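4.2 Conscience, custom and the small trader

We come now to a question that our interviewees raised far more often than we had expected when we began, and one that we think deserves a section of its own. When a person opens a shop to the public, how much of themselves may they keep back? The law in most places gives an answer of sorts, and lawyers are rightly fond of it, but the shopkeepers we spoke to in Gretton rarely began with the law. They began with a customer they remembered, or a job they had turned down years ago and still felt uneasy about, and they worked outwards from there, often over a second cup of tea.

It helps, we think, to separate two sorts of refusal that tend to be run together in public debate. In the first, a trader declines to deal with a certain kind of person at all. In the second, a trader will happily deal with anyone who comes through the door but declines to make or say a certain thing for any of them. A printer who will not print a leaflet calling for the return of the death penalty, whoever orders it, is making the second sort of refusal. Most of our interviewees saw the difference at once and were quite firm about it. Where they parted company, and sometimes rather crossly, was over the cases in which the message and the customer are so closely bound up that turning away the one can hardly help turning away the other.
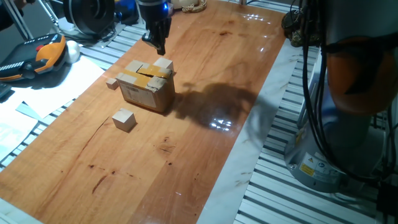

Those harder cases are where the older writing on the subject helps us least. Dovhaniuk, whose essay on "lent voices" has shaped much of our own thinking, proposes that we ask whose words a stranger would take the finished work to be. If a passer-by would suppose that the sign writer shared the opinion on the sign, then the sign writer has some claim to a say in it; if the passer-by would suppose nothing of the kind, the claim is weak. It is an attractive test, and we have used it ourselves in teaching. Our trouble with it is that passers-by differ a good deal. In a large city few people would give the sign writer a moment's thought. In a parish of 3000 people, where everyone knows whose van is parked outside and whose brother painted the chapel door, the work is never quite anonymous, and a test that leans on the stranger's eye has very few strangers to call upon.

Size matters in the other direction too, and here we feel the pull of the customer's side very strongly. A refusal that costs a city dweller a short walk to the next street may cost a family in Momivmont a whole day's travel, to say nothing of the embarrassment of being talked about in the meantime. Of the 14 traders in our Momivmont group, four told us they were the only people doing their kind of work in the valley. All of the four said, in one form or another, that this made them slower to refuse. One of them, a woman who engraves cups and memorial plates, put it to us that being the only one "takes some of the choosing out of your hands", and she did not seem to resent it.

We would not wish to build a rule of law on that remark. A legislature has to write for the city and the valley together, and courts have good reason to be wary of rights that grow or shrink according to the distance to the nearest rival. Even so, it seems to us that a decent account of conscience in trade ought to leave room for what the engraver noticed. Freedom to hold back one's voice is worth a great deal, and so is the ordinary dignity of being served where one lives, and people who have to weigh the two in their own shops appear to do so with more care than the louder parts of the debate would suggest. We return to the legal side of the matter in section 5, where the licensing rules in the two districts are compared.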